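Stores and Materials Handling, Unit 3
Handout: Sorting and storing mixed plastic and metal parts
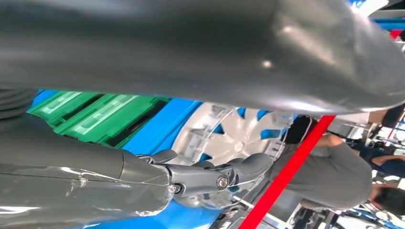 Mixed stock is the usual condition of a small parts store. Few stores receive goods of one shape, and a shelf plan drawn up for cartons fails as soon as round, long or open-sided items arrive. The first task is to classify by form, before weight and before value. A slotted crate, a spoked hubcap and a straight pole, such as the green, silver-white and red ones here, belong to three different form classes and should not share a storage position for longer than the sorting stage requires. The crate is a container and may hold other stock. The hubcap is a disc with openings. The pole is a long item and is governed by its length alone. Colour plays no part in the classification, although it is useful later for checking a bay from a distance.

3.1 Form classes

The unit uses five classes. They are taken from the Brollow scheme used in the practical sessions, with the wording simplified.

Class A, containers. Crates, bins, tubs, trays. Recorded by outside dimensions and by whether they nest.

Class B, discs and rings. Hubcaps, lids, pulleys, flanges. Recorded by outside diameter and depth.

Class C, long items. Poles, tubes, bars, strips. Recorded by length, then by section.

Class D, sheets and panels. Recorded by the two larger dimensions and by thickness.

Class E, irregular items. Anything that cannot be placed in A to D without argument. Recorded by the smallest box that would contain it.

An item is placed in one class only. Where an item could be placed in two, the class with the greater storage difficulty is used. A long shallow tray with a length more than six times its width is therefore a Class C item, even though it is also a container. Students often place such trays in Class A and then find that they project into the aisle.

3.2 Containers with slotted walls

Slotted and ribbed walls reduce the mass of a crate and allow air to pass. They also allow small parts to pass. Before a slotted crate is used for storage, the narrow dimension of the widest slot is measured and compared with the smallest dimension of the parts to be held. If the part is smaller than the slot, the crate is either lined or rejected for that use. Liners are cut to the base and turned up at the walls by at least the height of the lowest row of openings.

Ribs on the outside wall prevent two crates from sitting flush. The loss is small for one pair but accumulates along a shelf. Allowance for ribs is made once, when the bay is laid out, and is entered on the bay sheet as a single figure.

Crates of different makes should not be stacked together unless the rims have been checked. The Brerko and Zenov crates in the practical store are close in footprint but have different rim profiles. A Zenov crate placed on a Brerko crate appears seated and will move under a sideways load. The reverse arrangement is acceptable up to a stack of three.

3.3 Discs

A disc can be stored flat, on edge or hung. Flat storage is the simplest and is preferred for discs that are deep relative to their diameter. On-edge storage gives quicker access but needs dividers, and the dividers must reach above the centre of the disc. Hanging is suitable only where there is a central hole or where the openings are strong enough to carry the item.

Spoked wheel covers should not be hung by a single spoke opening. The load falls on a narrow section, and thin plastic will distort slowly over several weeks. Two pegs, set in openings on either side of the vertical centre line, give an acceptable result. Retaining clips on the rear face, where fitted, must be kept clear of the wall. If wheel covers are stacked flat, a sheet of card is placed between each pair, with the outer face upwards throughout.

3.4 Long items

Long items are the most common cause of blocked bays. They are put down at an angle across other stock, usually as a temporary measure, and everything underneath then becomes unavailable. The rule for the practical sessions is that Class C items are moved first and placed last.

Horizontal racking requires support at a minimum of two points. For a pole of 2,980 mm, the supports are set in from each end by one fifth of the length, which gives 596 mm. A third support is added at the midpoint if the pole is of thin-walled plastic. Vertical racking uses less floor area but requires a restraint at the top and a lip at the foot.

Where poles of different lengths are held in one rack, the ends are aligned at the aisle side. Alignment at the wall side makes the rack look tidier from above and makes every length harder to identify.

3.5 Order of work

For a bay in mixed condition, proceed as follows.

1. Remove Class C items and set them down parallel to the aisle.
2. Remove loose Class B and Class E items.
3. Lift out containers without emptying them. Check contents against the label.
4. Inspect panels in place. Move them only if they are leaning at less than 70 degrees to the floor.
5. Clean the shelf and confirm the bay sheet.
6. Return stock in the order D, A, B, E, C.

The time allowed for one bay in the assessed session is 40 minutes, including completion of the sheet. Marks are not given for speed below that figure.

3.6 Exercises

(a) Draw up a bay sheet for a shelf holding slotted crates, wheel covers and one panel. State the form class of each and the dimension that governs its position.

(b) A pole is supported at its two ends only. Explain the effect on a thin-walled plastic section and recalculate the support positions for a length of 2,400 mm.

(c) Using the Pirzada tables issued with Unit 2, select a liner thickness for a crate that is to hold small metal fasteners.

Written answers are submitted with the completed bay sheet. Unit 4 covers labelling and stock rotation.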